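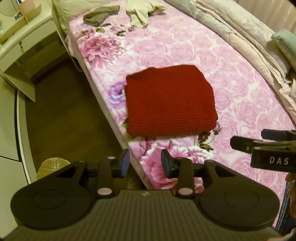
I was rinsing out my coffee thermos Monday night when the siren on the Sosteck fire hall went off, and for once it didn't stop after the first couple of rounds. I live four blocks from the hall and you get used to hearing it. This time I could see an orange smudge over the rooftops toward the rail spur, so I put my boots on and walked down as far as they'd let me.

It was the old Alipour lumber shed. If you've ever driven into Sosteck from the Ginetthorpe side you know it, the long gray building with the sagging loading dock and the faded paint on the doors. Alipour moved its retail counter out to the highway a few years back, but they kept using the shed for overstock, mostly fence boards and pallets of shingles. All of that burns, as I can now tell you from a block and a half away.

The first crew rolled out a little after 9 p.m. By the time I got there they already had two hoses on the east wall and were waving cars away from the crossing. Ginetthorpe sent a pumper and a tanker, and the Skevitz department showed up maybe twenty minutes later with another tanker and a bunch of people in the back of a pickup, half of them still pulling on their gear.

Water was the big headache. The hydrant closest to the spur is on an old line that doesn't give much pressure, and everybody at the hall has known that forever. So the tankers ran back and forth to the fill station by the ball diamond. One of them carries 2000 gallons, and the firefighter I talked to by the barricade said it emptied faster than he'd ever seen. He figured they made seven trips with that truck before midnight. I lost count well before that, to be fair, I was mostly watching the roof.

The roof went at 10:30 or so. It folded in the middle first, with a long groan, and then the west end came down all at once and threw sparks clear over the tracks. A few landed in the ditch grass and a crew with backpack sprayers went along stomping and squirting. It's been so dry this April that I really thought we'd lose the whole ditch!

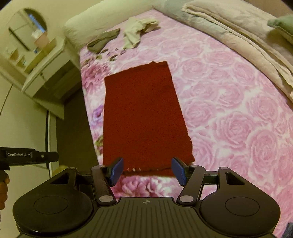 The people on Spur Street got a knock on the door and were told to head to the curling rink until the smoke cleared. I stopped in there on my way home (the coffee was terrible, thank you anyway) and there were kids asleep on gym mats and at least three dogs. Most folks were let back in by 2 a.m. The two houses right across from the shed had to wait until breakfast, and one of them has some melted siding and a cracked front window.

No one was hurt, which is the part I keep hearing repeated at the gas station. One firefighter from Skevitz got checked over for the heat and went right back to rolling hose.

The power was a different story. A line came down near the dock early on, and the utility cut the feed to the south side of town so crews could work around it. That left 629 customers in the dark, including the grocery store, and they were moving frozen stuff into a borrowed reefer truck by flashlight. Lights came back just before 5 a.m. on most streets. If yours are still out, call the outage number on your bill, don't assume they know.

As for what started it, the fire department isn't saying yet. An investigator was walking around the site the next morning with a clipboard and a camera, and the east end is taped off. I've heard a battery charger, I've heard kids, I've heard a hot bearing on a passing train. I'd hold off on all of it until there's a report. Alipour says the highway store is open its normal hours and that anyone with a special order stored in the shed will get a call this week.

The town office says it'll talk about that hydrant line at the next council meeting. It was on the list last year too, and got bumped for the sidewalk work - I was at that meeting and I remember the groans.

Crews were still wetting down hot spots at suppertime the next day, so please stay off Spur Street and keep the kids away from the shingle piles. The crossing is closed to cars, and the detour goes by the school. The burn ban is back on as of now for Sosteck and the rural area out to Ginetthorpe, and that includes fire pits and burn barrels.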